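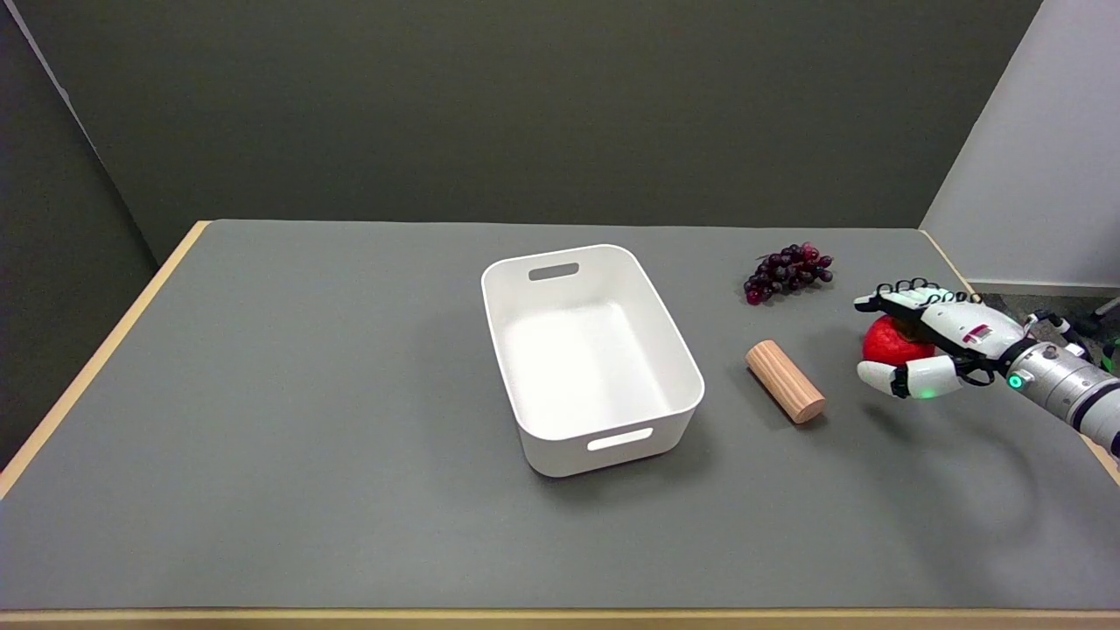
Putting things in the bin: gallery of the Doma study

Posted December 2021 by the Doma project group

On this page we collect the material from our table experiments, together with a short text for each part. We are a small group in Cillorska and we study one simple question: when a robot hand with fingers like ours must pick up an everyday thing and put it into a container, how much does it help if it first learned from a person who guided the arm, and how much must it find out alone? The full report is long and has many tables. This page is for people who prefer to see the work first and read the numbers later.

The method in short

We call the method "late closing". In most of the older programs, the hand decides on the shape of the grasp while it is still far from the object, and then it only travels there and closes. In our method the hand travels with the fingers half open and decides very late, when the palm is already over the object. The arm gives the direction, and the fingers wait for their turn. We took this idea from watching people clear a breakfast table. They seldom prepare the fingers early.

The training set has 854 guided trials. In each one, a member of the group led the arm through the complete movement, from the rest position to the object, then to the bin, then back to rest. After this the robot did its own trials without guidance, and only these count in the results.

The table

Our table has a gray mat with a light wooden edge. We tried a white surface before, in July, and had many problems, as the bin is also white and the program lost its rim. On gray the rim is easy to find from all sides. The shadows are soft but still visible, and we decided to leave them. A home has shadows too, and a method that needs perfect light is not very useful outside of the laboratory.

The bin

White plastic, with rounded corners and a handle slot in each short side. At the start of a trial it is always empty. We do not place it straight on the table. Its angle is changed between the trials, so the program cannot learn one fixed place for the release. The handle slots gave us more work than we expected. For some weeks the program took the slot on the near side for a separate small object, bright and oval, and the arm went to it with great confidence. We corrected this by adding guided trials in which the hand passes over the slot and continues.

The apple

The apple is our reference object. It is round, it fits the palm, and the fingers can curl over it from the top while the thumb goes down in front. It is also the object where late closing shows the clearest gain. With early closing, a small mistake in position pushed the apple away before the fingers had it. With late closing, the robot brought the apple to the bin in 85 percent of its own trials. We think this is a good result for a grasp from above, but we would like to see it repeated by another group before we say more.

The cylinder

A light wooden cylinder, lying on its side, with fine grooves along its length. It can roll, and this is the reason we chose it. The direction of the cylinder matters very much. When it lies diagonally to the arm, the wrist must turn before the fingers come down, and if the turn is too late the fingertips touch only the round end. We are not satisfied with this part yet. The hand often gets the cylinder up from the mat but holds it near one end, and then it hangs down and hits the rim of the bin.

The grapes

The small bunch of dark red-purple grapes is the most difficult object on the table. It has no single shape. The short stem on top looks like a good place to hold, and a person would probably take it there, but our fingers are too thick for such a grasp. So the program learned to come from above and to close around the middle of the bunch. We count a trial as good only if the complete bunch arrives in the bin. In the guided part we did this with 13 different start positions of the bunch, and we can see now that it was too few.

One table, three objects

In the later trials the cylinder, the grapes and the apple are on the mat at the same time, outside of the bin, and the robot must choose the order itself. When the apple lies just behind the cylinder, the arm has to come in without pushing the wood. We did not write a rule for this. In the guided trials people usually took first what was close to the arm, and the program seems to have copied this habit — also in cases where another order would be easier.

The hand

White shells on the back of the palm and on the fingers, black joints between them. We did not build it and we did not change its mechanics. All differences in our results come from the program that moves it. This was important for us, as a comparison between two methods on two different hands says very little.

What did not work

We also tried a version in which the hand opens again and corrects its position after the first contact. On paper it looked promising. At the table it made the movement slow, and the apple was often lost exactly at the moment of opening. After 5 sessions we stopped and returned to the simple version. The notes of these sessions are included in the report, in the second appendix.

Next steps

The next part of the study has the name Ventura. It uses the same table and bin, but the objects will be soft or partly covered by each other. For the planning we will work together with the group in Stasta, who has more experience with cloth than we have.

The report, the list of start positions and the program of the late closing method can be requested from the Doma project page. Please write for what purpose you need them and which hand you use. If you repeat the apple trials, we are very glad to receive your numbers — also if they are worse than ours.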